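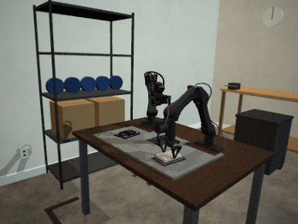

I'll start with the night handover, because that's where our two intensive care units, Mostden and Skement, differ most. At Mostden it's done standing up at each bedside; at Skement everyone sits down together first and walks round afterwards. I'd always been a bedside person myself, but give people a brown desk with a light grey mat over much of it and they do seem to spread their notes out and talk (I certainly do!). We followed 300 handovers, all on weekdays, and I scored each one on the Quezada sheet -- the short version, as the long one drove me mad.

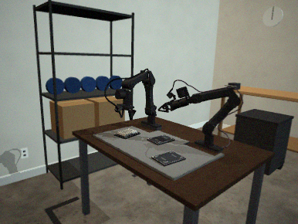 *Figure 2. Table with a light grey mat across the middle of the top.*

The sit-down handovers ran six minutes longer, which I'd expected. What surprised me was the fluid charts: they came up early at Skement and often last at Mostden, when half the team already had their coats on.
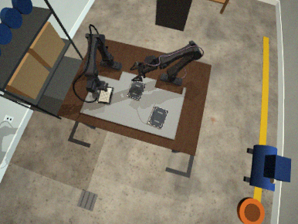 One reader of our draft felt that six minutes is a lot to ask of a tired night team, and wanted to know if the Jurkwood checklist would get the charts mentioned sooner without any sitting down. Fair point -- we haven't tried it yet, but it's planned for November.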